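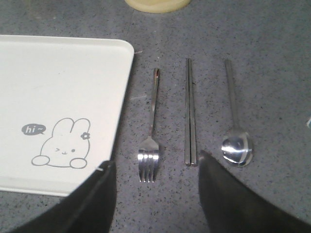

Station B, place setting: tray, fork, chopsticks and spoon on the worktop.

VISITOR DEMONSTRATION - PRE-OPENING INSPECTION CHECKLIST
Savosside Technical Centre, Table Service Demonstration
Event: April open day
Inspection started: 8.40 am
Inspected by: Vasylyna Dovhaniuk, Site Safety
Accompanied by: Gumaro Meléndez, Demonstration Lead
Copy to: Helge Hellström, Building Manager

Ratings used: S (satisfactory), A (action needed before opening), N (note for next event), NA (not applicable).

1. ACCESS AND VISITOR AREA

1.1 Entrance route clear and signed from the Janham car park. S
1.2 Expected attendance within the approved limit for the hall (500). S
Comment: 120 visitors are booked for the morning. Walk-in visitors are to be counted at the desk.
1.3 Group size at each station limited to 4, with one member of staff present. S
1.4 Barrier in place and stable. A
Comment: The barrier at Station B could be moved by leaning on it. Feet to be weighted before the first group is admitted. Completed 9.15 am, D. Strickland.
1.5 Floor free of trailing cables. S
1.6 Wheelchair users able to view the worktop from the barrier. N
Comment: The view is acceptable from the left-hand end only. A lower barrier panel should be ordered.

2. ROBOT ARM AND GRIPPER

2.1 Arm mounting bolts checked and marked. S
2.2 Emergency stop tested from both operator positions. S
Comment: Both buttons tested with the arm moving at demonstration speed. The test is to be repeated after the lunch break.
2.3 Speed limit set to 40 per cent and locked. S
Comment: The Naminar controller asks for the limit to be confirmed after every restart. Operators were reminded not to skip this screen.
2.4 Finger pads secure and free of splits. S
2.5 Gripping force set for thin metal items. S
Comment: Mr Meléndez confirmed that the setting had been taken from the rehearsal sheet. The sheet should be kept at the station.
2.6 Wrist camera cable clipped along its full length. A
Comment: One clip missing near the elbow. Replaced during the inspection.

3. WORKTOP AND ITEMS HANDLED

3.1 No glass or ceramic items in use at the station. S
3.2 Cutlery free of burrs and sharp edges. S
Comment: Fork tines were checked by hand. Forks are to be set with the tines towards the robot and away from the barrier.
3.3 Trays undamaged. S
Comment: The printed trays with the cartoon animals are approved for use. Plain trays are held in reserve.
3.4 Worktop clean and dry before each run. S
3.5 Glare on the worktop checked with the hall lights at full. N
Comment: The stone finish reflects strongly and operators reported two missed grasps in rehearsal. The curtain behind the counter is to stay closed throughout the day.
3.6 Mug stand steady when a mug is lifted off or hung up. S 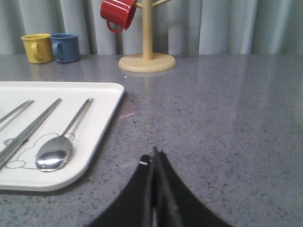

The cutlery may be left on the tray between runs, but the tray is not to be carried with items on it while visitors are at the barrier. Mugs waiting to be hung should stand towards the back of the counter, where a dropped one is less likely to reach the floor. Mr Pylypenko asked whether hot drinks could be served from the same mugs at the close of the event. This was refused. Demonstration items are not to be used for food or drink at any time.

4. STAFFING AND BRIEFING

4.1 Trained operator named for each session. S
Comment: Morning, G. Meléndez. Afternoon, Bohdan Pylypenko.
4.2 Visitor briefing read out before each run. S
Comment: Use the revised wording. The earlier card invited visitors to "step up to the table" and has been withdrawn.
4.3 Children accompanied by an adult. S
4.4 Visitors not permitted to hand items to the robot. S
Comment: The Yatsenko Room display, where visitors may use the hand controls, has its own checklist - please do not combine the two records.
4.5 First aid box sealed and in date. A
Comment: Seal broken, contents complete. New seal to be fitted by Reception.

5. RESULT

Station B may open once items 1.4, 2.6 and 4.5 are closed. Items 1.4 and 2.6 were closed at the time of signing. Item 4.5 was closed by telephone at 9.35 am.

Any change to the layout of the worktop after opening must be agreed with the Demonstration Lead and entered below.

Changes entered: Barrier moved back by one floor tile at the request of D. Strickland, 11.10 am.

Signed: V. Dovhaniuk
Countersigned: H. Hellström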